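5 Laying out and joining the curtain pole

The Dramenent telescopic pole is supplied in two sections, inner and outer, with a joining sleeve and a bag of fixings. Maximum extended length is 219 cm. Wall brackets (Gulleck pattern, part no. 2374) are packed separately.

Caution: Do not use the pole as a support or grab rail. The brackets are rated for curtains only.

5.1 Before you start

1. Measure the window recess at the top, at the sill and halfway between. Use the smallest figure.
2. Clear a stretch of floor longer than the finished pole. On tile or stone, put down a folded sheet if the surface finish of the pole matters to you.
3. Check the fixings against the list on page 67. Do not begin if the grub screw is missing.

5.2 Joining the sections

1. Lay both sections on the floor, end to end, with the seams facing down.
2. Slide the sleeve over the inner section until it reaches the stop.
3. Push the inner section into the outer section. At least 15 cm must remain inside – a red line marks this limit.
4. Set the length to 5 mm less than the recess measurement.
5. Tighten the grub screw with the hex key supplied. Stop when resistance is felt. Over-tightening will dent the tube and the pole will no longer adjust.

Note: If the sections bind, withdraw the inner tube and wipe it with a dry cloth. Do not apply oil, as this will mark the curtain heading.

5.3 Fitting to the brackets

1. Fix both brackets as described in section 4. Check with a spirit level.
2. Thread the curtain rings on to the pole, leaving one ring for the outer side of each bracket.
3. Lift the pole from both ends and lower it into the cups. For lengths over 180 cm this is a job for two people.
4. Close the cup latches – each should click.

Lehner end caps fit the standard tube. The Ania range of finials has a wider collar and needs the adaptor ring, sold separately.
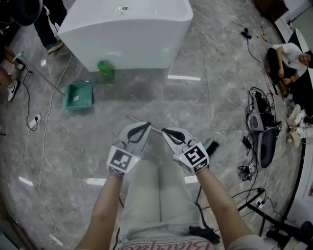 Fig. 5: Thin metal rod on a hard floor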